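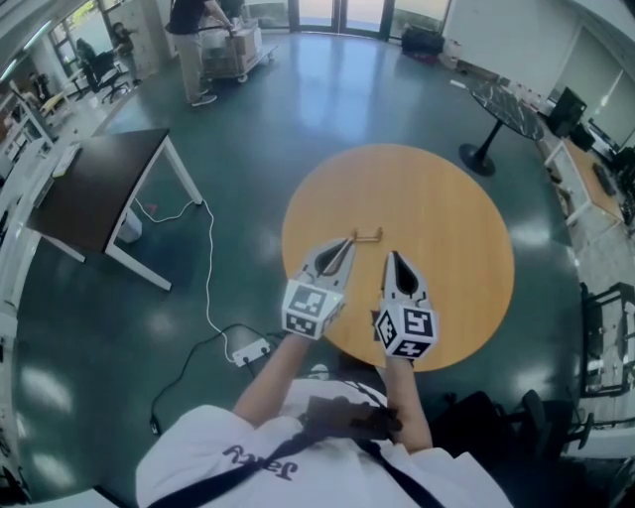
Sistlow–Drurevura boundary waters dispute

The Sistlow–Drurevura boundary waters dispute is a disagreement between two neighboring states over the course of their shared border along the Mevero River and over the name used for the lake at its mouth. Sistlow calls the lake Widmer. Drurevura uses the name Mevero Lake and objects to any other form on joint maps.

Background

The border was first drawn along the middle of the river's main channel. Floods later moved the channel south, leaving 13 small islands on the Sistlow side of the water. Drurevura continued to govern them and held that the old line still applied. Sistlow argued that the border moved with the river. The original treaty is silent on the point, and its two language versions use different words for "channel."

The largest island has up to 400 residents during the fishing season. Most hold Drurevuran papers but sell their catch in Sistlow.

Agreement

Talks resumed under the mediator Ursina Imhof, and an agreement was signed on 14 Feb 2024. It has 32 articles. The main terms leave the islands under Drurevuran administration, open the river to boats from both states, and allow each side to use its own name for the lake at home. Joint documents must print both names, in alphabetical order.

Ratification was uneven. Drurevura's assembly approved the text in May after a short debate. In Sistlow the vote passed by a margin of 2, and several members of the governing party voted against it.

Reception

Opponents in Sistlow said the government had given up the islands in return for fishing rights that already existed in practice. Critics in Drurevura focused on the lake — in particular on Article 9, which lets Sistlow keep its name in schoolbooks.

Supporters in both countries pointed to easier border crossings and the end of boat seizures. Road signs near the lake are still printed in one form only on each side.

See also

Mevero River
Border treaties
Geographical naming disputes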